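Ronden cable set, from the Bratusville student robotics club

Welcome, and thank you for looking in! We are a school club, and Ronden is our go at teaching two arms to handle network cables (a fiddlier job than any of us had guessed in July).

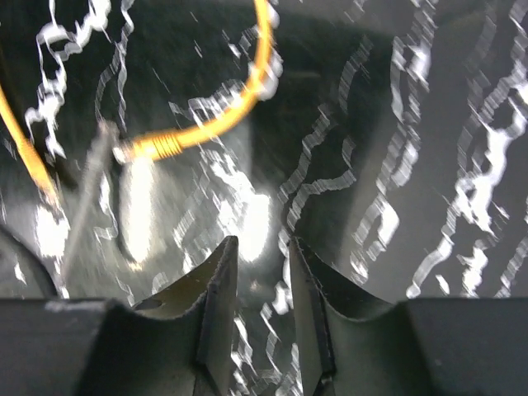 2 min read

The set holds 200 recordings, 41 of them kept back for testing. Each has views from the wrists and one fixed view of the whole bench, so please keep them together if you copy things about.
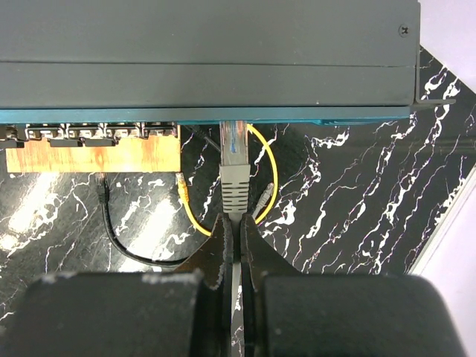

Wrist view: the grey cable between the fingers, with the yellow one looped to the right.

Cable colours are written in the notes file, and we'd be ever so glad of corrections. Blurry moments have been left in, as our friends at the Nundberg club asked for them. 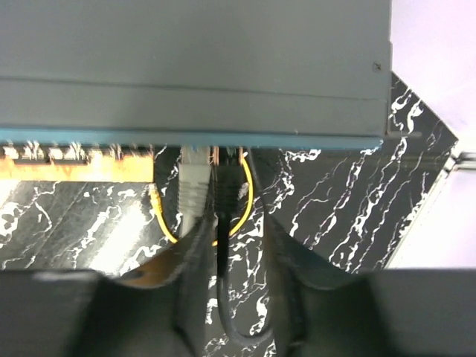

Last changed: 2 December 2022

Every recording lasts 60 seconds. Folders are named after the arm that leads, left or right, and the loader script (we call it Insaurralde) reads both.

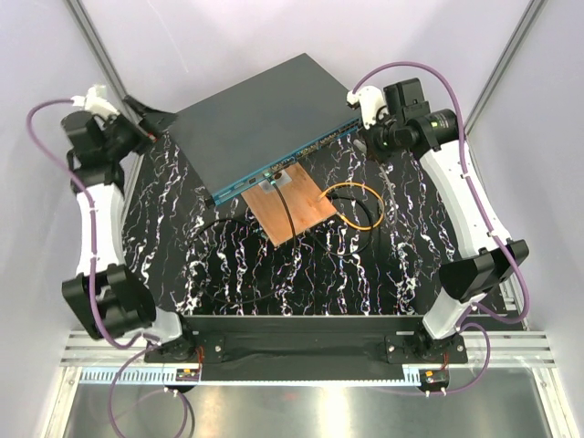 Can I use the set for my own school project?
Please do, and mention the club somewhere in your write-up. Send us a copy too, we love reading them!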